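Ticket: Subtitles run ahead of the picture in Foltora player, feature film "Stavar"
Status: Open, waiting for customer
Opened: 5th October

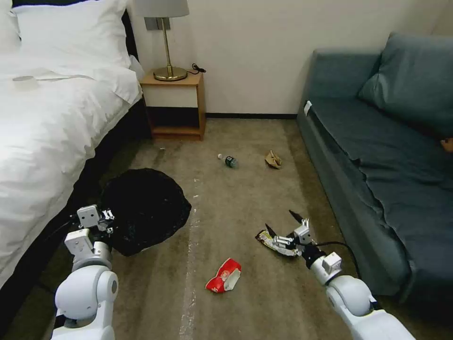

I write again about the subtitles for "Stavar", the version for the small cinemas. The film runs 157 minutes and the subtitles are good for the first part. After reel three they start to come before the actors speak, and at the end the difference is almost two seconds. For testing I use the hotel room part, because the talking is fast there and a mistake is easy to hear. My subtitle file has 2,000 lines, and I checked the numbering two times.

What I tried already:

Restarted the player and loaded the film again. No change.
Turned off the option "Smooth motion". No change.
Played the same subtitle file in Given on my laptop. The subtitles are correct until the end credits.
Exported the subtitles again from Hulme, with the same settings as for our last film. No change.

First wrong line is number 179, where the sister says "You were not at the station." It comes perhaps half a second early. It is a quiet film and people notice this. One reviewer at the press showing wrote that the jokes were "spoiled by the text", and I don't want to read that again in November when we have the real opening.

Reply from support (Roland Blackburn)

Thank you for the detailed list. Please tell us two things. What frame rate does the film show under File, Properties? And what frame rate was chosen in Hulme when you exported? A slow drift like yours is usually a difference between 24 and 23.976. Please also attach the log from the player.

Reply from customer

The film shows 23.976. In Hulme it says "Same as source", so I believed it was the same. But the source in that project was the old festival copy, and that one is 24. I did not think of it before. Log is attached.

I have one doubt. With this difference the subtitles should be wrong from the first minute, but I see it only from reel three. Also I don't understand why Given plays it well.

Reply from support (Roland Blackburn)

It probably is wrong from the beginning, only too little to see. Given has automatic correction turned on by default, and our player does not. In your log there is also a warning at line 400 - two subtitles overlap there. It does not cause the drift, but please correct it too.

Please set 23.976 by hand in Hulme, export with a new file name, and clear the subtitle cache before you load it. The player can keep the old file if the name is the same.

Reply from customer

Exported with the new name and line 400 is corrected. Line 179 is now good. I have not watched until the end yet, the projection room is taken until the evening. Please keep the ticket open. I will write the result for the last reel, and also for the French subtitles - they were made from the same project, so I must export them again too.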